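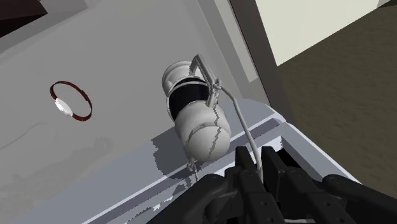
Computer rendering: a dark red ring on a light gray surface.

FOR IMMEDIATE RELEASE

Živković Funeral Home to Open Prendon Hall for Larger Services and Free Grief Evenings

New gathering space in Trurville will seat 275, with livestreaming for family far away and a kitchen for the meal afterward

TRURVILLE - Živković Funeral Home, which has looked after families in Trurville and Dekley for 25 years, will open the doors of Prendon Hall this May. The hall stands next to the home's existing chapel and will be used for larger funerals and memorial services, for the meals and long conversations that tend to follow them, and for a new series of grief evenings that will be free to anyone who would like to come, whichever funeral home their family used and however long ago their loss was.

The hall seats 275 people on one level. For as long as most people in town can remember, a family expecting a big turnout has had to choose between the school gym, a borrowed church, or asking a good many guests to stand in the chapel hallway and listen through the doors. The chapel is much loved and will stay just as it is, but it was built for small services, and when a young person dies, or a teacher, or someone who coached half the kids in Dekley at one time or another, a small room is hard on everybody.

"We have stood at the back of that hallway with people who drove four hours and couldn't see the front," the funeral home said in a statement on behalf of the family that owns it. "They were always so gracious about it, and we would go home and talk about it over supper, year after year. We are very glad to be able to offer them a chair."

Room to stay a while

Anyone who has planned a funeral will know that the service itself is only a part of the day. People want to stay. Cousins who haven't seen each other since the last funeral (or the last wedding, if they've been lucky) want to sit down together, and the children need somewhere to go that isn't the parking lot. Prendon Hall has been laid out with all of that in mind. Behind the main room there is a full kitchen that families may use themselves, bringing in their own covered dishes or a caterer of their choosing, and there is no charge for bringing your own food. A smaller side room with a door that closes has been set aside for parents with babies, for anyone who needs a few quiet minutes, and for the person giving the eulogy who would like to read it through once more before standing up.

The side room came directly from families. Last year the home mailed a short letter to people it had served, asking what they wished had been different about the day, and the answers came back on cards, in long emails and in at least one case on the back of a service program. Many had to do with the eulogy. People wrote that they had practiced in the car, in a restroom, or not at all, and that they would have given a lot for a chair, a glass of water and a bit of peace.

The lectern in the main room can be lowered for a child or for someone speaking from a wheelchair, and a second microphone will be kept beside it so that a brother, sister or friend can stand alongside the speaker and take over if the words stop coming. Staff will also keep a printed copy of every eulogy at hand, where the family agrees, so that somebody else can finish reading it.

Services in the hall can be livestreamed at the family's request, at no added cost, and the recording will be sent privately to the family to share as they please. Families who would prefer that nothing be recorded need only say so.

Grief evenings, open to all

Starting in May, Prendon Hall will host a grief evening twice a month at 6:30 p.m. There is no registration, no fee and no expectation that anyone will speak. Coffee, tea and something homemade will be on the table. Each evening will be led by a counselor with experience in bereavement, and the first hour will be spent together before people move into smaller circles according to the kind of loss they are living with.

One of those circles will be for brothers and sisters, both grown and still in school. The home has heard again and again from siblings who felt that the casseroles and the cards went to their parents, or to a husband or wife, and who spent those first weeks answering the question "How is your mom doing?" without being asked much about themselves. A separate circle for teenagers will meet in the side room, with a parent or other trusted adult welcome to wait in the main hall.

Other circles will be for people who have lost a spouse or partner, for parents, and for adult children. There is also one for friends, who are so often left out of the obituary and sometimes aren't sure whether they are allowed to be as sad as they are. (They are.)

"Our directors have always stayed in touch with families in the weeks after, because you can't sit with someone on the worst morning of their life and then simply close the file," the home said. "But a phone call from us is one thing, and a room full of people who have been through it is another. We have wanted to do this for a very long time, and it was mostly the lack of a room that held us back."

Help writing a eulogy

Alongside the hall, the home is introducing a small eulogy help service. Anyone who has been asked to speak at a funeral in Trurville or Dekley may stop in or call and spend an hour with a staff member who will listen, take notes and help put the stories in some kind of order. Staff will not write the eulogy for you unless you ask them to, and even then they will want to hear your own way of telling things. A free booklet with plain suggestions, such as printing the pages in large type and marking the places where you may want to pause, is available at the front desk and can be mailed on request.

The home's telephone is answered 24 hours a day by a member of its own staff, as it always has been, and callers with a question about speaking at a service are every bit as welcome as those with more urgent needs. Plenty of eulogies get written late at night, after all.

A fund for families who need it

To mark its years in the community, the home has also set aside $4,000 to start the Prendon Fund, which will help families with the smaller costs that pile up around a funeral and are rarely planned for - a bus ticket for a son living out of state, flowers, a newspaper notice, a dark suit for a boy who has outgrown his last one. Requests can be made quietly to any director, and they will be kept confidential. Use of the hall itself will be offered without charge for the funeral of any child or teenager, in keeping with the home's longtime practice in the chapel.

The home would like to thank its neighbors for their patience with the trucks and the noise over the winter, and the families who took the trouble to write back. Several asked whether the old bench from the chapel garden would be kept. It has been moved to the side entrance of the hall, where it gets the afternoon sun.

Open house in May

Neighbors, clergy, school staff and anyone who is simply curious are invited to an open house in May, from 2 p.m. until 5 p.m. Visitors may walk through the hall, the side room and the kitchen, meet the directors and the counselor, and ask whatever they like, including the questions that can feel awkward to bring up at other times. Light refreshments will be served, and children are welcome. The date will be posted on the front door of the chapel and in the church bulletins in both towns.

Parking is available behind the hall, with reserved spaces near the side entrance for visitors who have trouble walking. The entrance is free of steps, and a hearing loop has been installed throughout the main room. Families who would like to book Prendon Hall for a service, including a memorial for someone who died some time ago, may speak with a director now.

About Živković Funeral Home

Živković Funeral Home is a family-owned funeral home in Trurville, also serving Dekley and the farms and small communities between the two. It provides burial and cremation arrangements, memorial services, advance planning and aftercare for families of all faiths and of none.

Media contact

Front office, Živković Funeral Home, Trurville. Reporters who wish to see the hall before the open house are asked to call ahead, so that visits can be arranged around services.

###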